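## 4 断点续传:我们把线拔了多少次

上一节讲完了索引怎么建,这一节说说我最头疼的一块,就是手机往电脑备份到一半断了以后怎么接上。用过这类软件的人大概都有体会:进度条走到一大半,线松了一下,再插回去,软件客客气气地问你要不要重新开始。我写 Doteck 的第一版时也是这么干的,图省事嘛,断了就全部重来。后来自己备份相册被气到两回,才下决心把这块拆了重写。

先交代一下测试用的数据。我从自己的旧手机里整理出 1,455 个文件,照片、短视频、语音备忘和几份很大的聊天记录数据库都有,整个目录原样拷进测试机,每轮开始前恢复到同一状态。文件大小差得很厉害,小的只有几 KB,大的要传好一阵子。我是故意这么配的,文件要是都差不多大,很多毛病根本冒不出来。

图 4 在货架前沿贴价签

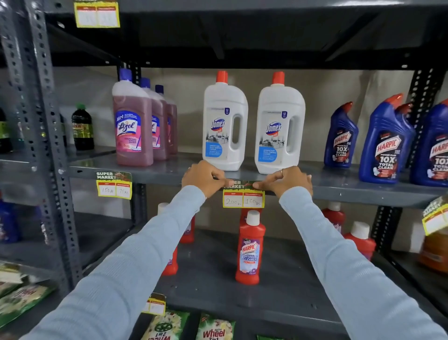

重写后的 Doteck 把每个文件切成固定大小的块,每写完一块就往日志里追加一行,记下文件编号、块号和校验值。重新连上以后,程序先读日志,再去核对磁盘上最后那几块,对得上就从下一块接着传,对不上就往回退。听起来很简单,可是“往回退几块”这件事我纠结了很久。退得少,碰上系统缓存没落盘,会把坏数据当成好数据;退得多,又白白重传。最后我定的是 4 块,理由说出来有点土:在我手头的几台机器上,退 4 块以后就没再见过校验失败,退得更少偶尔还会遇到。换一块硬盘,这个数也许就得重新试,所以我把它做成了配置项。

拿来对比的是 Wanatgate,它走的是另一条路子:不写日志,重连以后把目标目录整个扫一遍,用文件长度和修改时间判断哪些已经传完。好处是干净,目录里一个多余的文件都没有(我挺羡慕这一点的!)。麻烦出在半截文件上。它会先按完整长度把文件占好位置再往里填,断线以后长度看着是对的,修改时间也是对的,里面却可能有一大段是零。这种文件在列表里毫无异样,要等哪天你点开那段视频才发现放不下去。

断线实验是 5/6/19 在 Clundcombe 的办公室开始做的。每个软件各断 25 次,断的时刻由脚本随机挑,靠一个可以用程序控制的 USB 集线器切断供电。我一开始是用手拔的,拔到后来发现自己总爱在进度条快到头的时候下手,这样的数据没法用,只好作废重来。

结果倒是挺清楚。Doteck 在全部断线里都能接上,没有留下损坏的文件。Wanatgate 有 7 次留下了半截文件,而且都落在那几份大数据库和长一点的视频上,小文件一个都没事。这跟前面说的预占空间对得上:小文件从占位到写完时间很短,正好断在中间的机会本来就小。我在这里不想把话说得太满,Wanatgate 有个“严格校验”的选项,打开以后应该能挡住这类问题,只是默认关着,我测的也是默认设置。

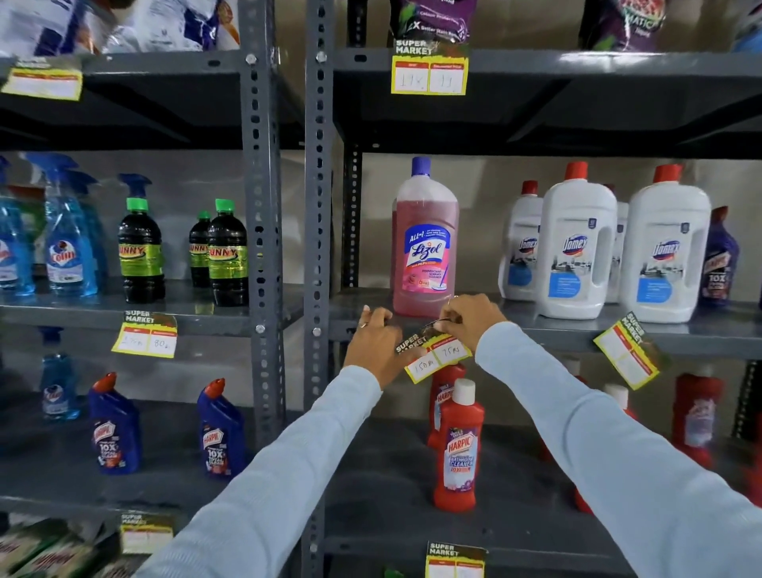

速度方面得老实承认,日志是有代价的。传一大堆小文件时,每块都要追加一行,磁盘忙得不行,Doteck 明显比 Wanatgate 慢。我试过把日志攒在内存里,隔一会儿再统一写下去,速度是上来了,但断电时攒着的那几行也跟着没了,等于把刚修好的洞又挖开。现在的折中办法是:小于一个块的文件不记块日志,只在整份写完、改成正式文件名以后记一行。断在中间就整份重传,反正也小,用户感觉不出来。

说到改名,顺便提一个坑。临时文件和正式文件一定要放在同一个分区里,否则“改名”在系统底下会变成“复制再删除”,原子性就没了。我最初把临时文件放在系统盘,备份目录在移动硬盘上,查了整整两个晚上才想明白为什么会冒出两份长度不一样的同名照片。

还有手机那一头的问题。断线重连以后,手机系统给文件的句柄会全部换掉,所以日志里绝对不能存句柄,只能存路径加上创建时间。可路径也未必靠得住,有人会趁断线的工夫在手机上整理相册,文件挪了位置,程序就以为旧的被删了、又来了一个新的。Avcı 的同步模块对此的处理是再算一遍内容指纹,指纹相同就当成同一个文件。我照搬了这个思路,只是把指纹改成取文件头尾各一段来算,整份算一遍在大视频上实在太慢。头尾相同、中间不同的文件理论上会被认错,我的测试目录里没有这样的例子,但编辑过的视频有没有可能撞上,我心里没底,留到第 7 节讨论局限时再细说。

最后是日志本身坏掉的情况。每一行末尾我都放了校验值,读到第一行对不上的就停,后面的统统不信。这样最多多传几块,不会少传。下一小节接着讲多台手机同时备份到一个目录时,日志该怎么分开放。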